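The Case for the Unfinished Rehearsal

Publicly supported dance houses are now expected to account for their work chiefly through premieres. A season is judged by the number of new productions it announces, and residency programs are written accordingly: an artist arrives, receives a studio for 24 days, and presents a result on the final Friday. The arrangement is easy to administer. It has also narrowed what a residency can be.

The Endthorpe studios adopted a different policy last April. Resident artists there are no longer required to show anything. They are asked to keep the studio open for 4 hours each week, during which other practitioners may enter, move, take notes or rest. Masaru Nomura, whose group worked there for almost 30 days, has described the change as a return to the conditions under which he first learned to dance, in rooms where older dancers simply carried on while he watched.

Objections have been raised, and they deserve a serious answer. Hauke Dreßler has argued in the Zeltier newsletter that a public institution owes its public something to see. Few would dispute that an obligation exists. The question is whether a hurried showing, attended mostly by colleagues, discharges it.

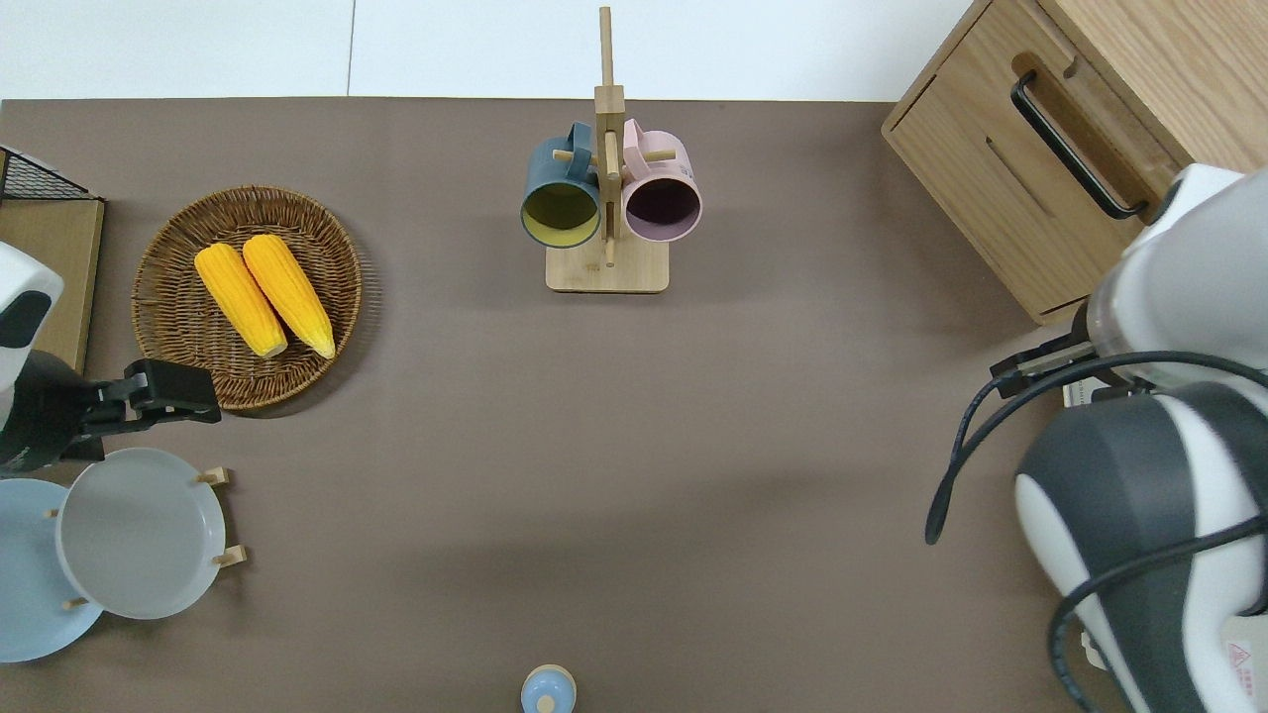 A practice session open to visitors reaches fewer people in one evening, but it permits them to return, and to recognize a phrase they saw the week before in another body. Programs at Astwood and Lindemann have begun to record such repeat visits in their annual reports. Funders should accept these records as evidence of public benefit, on the same footing as ticket sales, and should extend the minimum residency to 5 weeks so that the habit of returning has time to form.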